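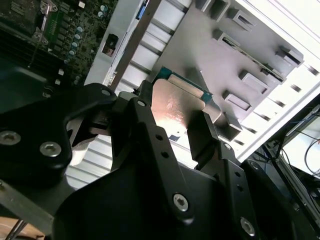
*Figure 2. Processor held at an angle over the open chassis, motherboard at upper left.*

## Installing the processor

**Caution:** Disconnect all power cords before working inside the chassis. Wait 30 seconds before touching the motherboard.

1. Put on a grounded wrist strap.
2. Release the lever arm and open the retention frame.
3. Hold the processor by its edges. Do not touch the contacts.
4. Match the corner mark on the processor to the mark on the socket.
5. Lower the processor straight down. Do not press on it.
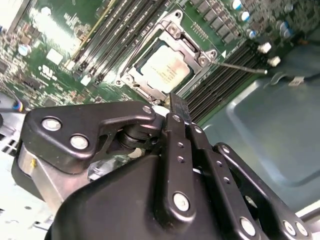 *Jasińska*

The socket lies between two banks of memory slots. Keep tools and sleeves clear of the latches at the slot ends.

6. Check that the processor sits level within the frame.
7. Close the frame and secure the lever arm.
8. Record the replacement on Form 1343.

**Note:** Some 1000 hours of service may pass before the next scheduled inspection. Leave the heat spreader clean and bare until the heat sink is ready to be fitted.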